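Home & Garden Help > Cleaning and Laundry

Does buying cleaning products in bulk save money once you've found somewhere to keep them?

Posted by Li-hua Yip, Jul 25, 2024

Hello everyone, I hope this is the right section. My mum has moved in with us in Flasberg and between the two households we seem to go through an awful lot of dish soap, floor cleaner and so on. I've been buying one bottle at a time at the supermarket, and my sister keeps telling me I'm throwing money away and should get multipacks from the wholesaler like she does.

The trouble is that our laundry cupboard is tiny, and I've had bottles leak on me before (an entire shelf of tea towels, never the same colour again).

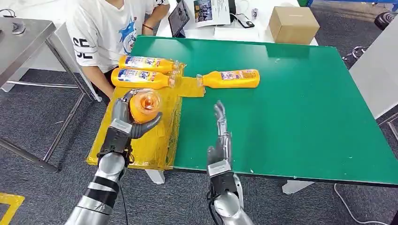 I'd also have to drive out to Berkeck for the wholesaler, so there's petrol to think of. Is it worth it for a family of five? And do the products go off if they sit for months? I bought a big lot in March and the floor cleaner already smells a bit odd to me, though my husband says I'm imagining it. Any advice gratefully received!

3 replies

Jui-lin Chow
Hi Li-hua, what a full house you must have! I've bought this way for years and I do think it pays, but only for the things you use every single day. For us that's dish soap and laundry liquid. Everything else I buy singly, and I'm much happier for it.

A few things I'd suggest, in no special order:

Work out the price per 100 mL before you fall in love with a multipack. I once carried home a carton of a Nomar cleaner and found the single bottles on special were cheaper. I was cross for days.

Store them upright with the caps done up firmly, and stand them in an old baking tray or plastic tub. It's dull advice, but it would have saved your tea towels. Lay them out on their sides for a minute on some plastic when you get home, and any weak cap will show itself before it goes in the cupboard. 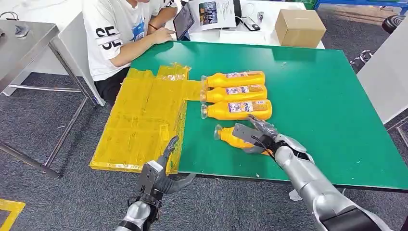 Write the month you bought it on the bottom in marker. Most soaps keep well over a year if they're out of the sun, but anything with bleach in it loses strength sooner, so I'd buy that as you need it.

As for your floor cleaner, if it has separated or changed colour I'd let it go. Check with your council about where to take it, please don't tip it in the garden.

mopbucket335
just get the big refill pouch and top up the old bottle. takes up no room. not worth the drive imo

Wei
I'm with Jui-lin on most of it, but do count the petrol. We share a run with the neighbours every couple of months and split the cartons, and that way none of us needs a bigger cupboard. Maybe your sister could pick yours up when she does her own?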